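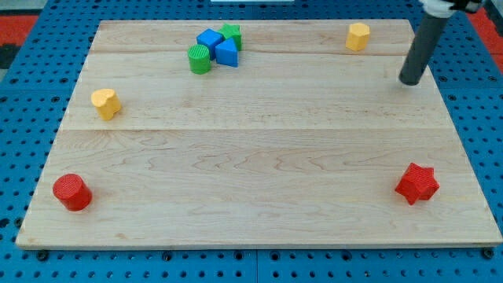
Fig. 7.1 Peças de plástico em várias cores sobre uma tábua de madeira clara.

Capítulo 7
Inscrições, credenciamento e fluxo de público em feiras

Objetivos do capítulo
Separar inscrito, credenciado e visitante.
Montar um formulário de inscrição curto.
Dimensionar o balcão de entrada para a hora de pico.
Ler o relatório de presença sem se enganar.

7.1 Três números que não são o mesmo número

Começar por aqui, sempre. Inscrito: quem preencheu o formulário. Credenciado: quem retirou o crachá. Visitante: quem passou pela entrada do pavilhão. O cliente pede "o público" e cada setor manda um número diferente. Comercial manda inscritos (maior). Operação manda credenciados. Segurança manda passagens pela catraca, que contam a mesma pessoa duas, três vezes.

Caso que vai acompanhar o capítulo: a feira de fornecedores de Talton, edição de outubro. Inscritos, 2.037. O folheto de patrocínio já saiu com esse número, como se fosse público. No primeiro dia, uma quarta-feira, retiraram crachá 700 pessoas. Dessas, 403 passaram pelo balcão entre a abertura e as 10h30. Guardem esse último dado, volta na seção 7.3.

Termo: taxa de comparecimento. Credenciados divididos por inscritos. Em evento de entrada gratuita costuma ser baixa, inscrever-se não custa nada. Em evento pago, bem mais alta. Nunca comparar uma com a outra na mesma tabela. Nem o primeiro dia de um evento com o total de outro.

7.2 O formulário

Nome, empresa, cargo, e-mail, dia previsto de visita. Chega. Cada campo a mais derruba gente no meio do preenchimento. O departamento comercial vai pedir faturamento da empresa, número de funcionários, interesse de compra. Negociar. Uma pergunta extra, no maximo duas, e opcionais.

O campo "dia previsto" é o mais útil e o mais esquecido. Sem ele não há como escalar a equipe. Em Talton o formulário não tinha. A coordenadora de operação, Ineke Van Beek, escalou a mesma equipe para todos os dias e anotou no relatório final: "Primeiro dia faltou gente, último dia sobrou. Pedir o dia na inscrição."

Sobre dados pessoais: dizer no próprio formulário para que servem, por quanto tempo ficam guardados e se vão para os expositores. Caixa de consentimento desmarcada por padrão. Detalhes no capítulo 11.

7.3 O balcão

Dimensiona-se pelo pico, e o pico é a abertura. Média do dia não serve para nada aqui.

Conta rápida: pessoas esperadas na hora mais cheia, vezes o tempo de atendimento em minutos, dividido por 60. Arredondar para cima. Resultado = posições abertas ao mesmo tempo. Somar uma posição só para problemas (nome errado, inscrição que não aparece, acompanhante sem cadastro). Quem tem problema sai da fila principal na hora, senão trava todo mundo atrás.

Expositor não entra na mesma fila que visitante. Imprensa também não. Balcão separado, placa grande, no alto, legível de longe. Placa na altura da mesa some assim que chegam as primeiras pessoas.

Crachá impresso antes ou na hora? Antes: atendimento rápido, muito desperdício, pilha em ordem alfabética que alguém tem que manter em ordem. Na hora: menos papel, mas depende de impressora e rede. Em Talton o sistema era o Zundik, impressão na hora. A rede caiu vinte minutos depois da abertura. Robel Moges, responsável pelo credenciamento, tinha uma lista em papel e etiquetas em branco. Fila andou, devagar. Plano B em papel, sempre, mesmo que pareça coisa antiga.

7.4 Depois da entrada

Para onde vai quem acabou de entrar? Em geral vira à direita e segue o corredor mais largo. Os estandes da esquerda reclamam no segundo dia. Recursos: café no fundo, auditório no lado fraco, sorteio em horário fixo longe da porta. Sorteio junto da entrada cria uma segunda fila em cima da primeira. Não fazer.

Para refletir antes de seguir

O expositor Mogensen, da mesma feira, pediu desconto alegando que "o público prometido não veio". Que número foi prometido, e em que documento? Ao ler o estudo do pavilhão Drarkham, no fim do capitulo, anotem em que momento cada um dos três números aparece.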